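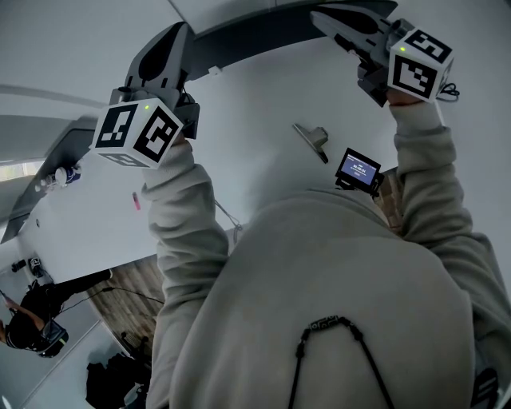
Stolldale Tabletop Sessions

README, version 2

Contents

This folder holds written notes for short activities done at a table. Each note covers one session: what was laid out, in what order the things were handled, and how the table was left at the end. The collection has 126 sessions, all in plain text.

Folders

sessions/ — one text file per session
lists/ — the objects used, with a short name for each
rooms/ — a sketch of each room with the table drawn in

How a session is written

Every file begins with the room name, Cikutach or Panmont. After this comes the activity, for example sorting small metal parts, folding cloth or packing a box. The steps follow, one on each line. A step is written when a thing changes its place on the table. Small corrections of position are not written, except in the Dvorak set, where we kept them.

Left and right are always from the side of the person who works at the table. In the first version this was mixed, and 22 files had to be corrected in October.

Object names

The list has nearly 200 names. Please use the short name also when the object has a better one in your country. "Clip" means any small piece that holds by pressing, "bracket" means a bent piece with a flat side. If you are not sure between the two, write "clip/bracket" and leave it so.

Known problems

The Panmont sketches show the old table, 80 cm deep. The new one is deeper, so distances in the later Panmont files do not agree with the sketch.

Some folding sessions have no end state. We will add it when the paper notes are found.

Changes

Version 2: left and right corrected, Dvorak set added, two double names removed from the list.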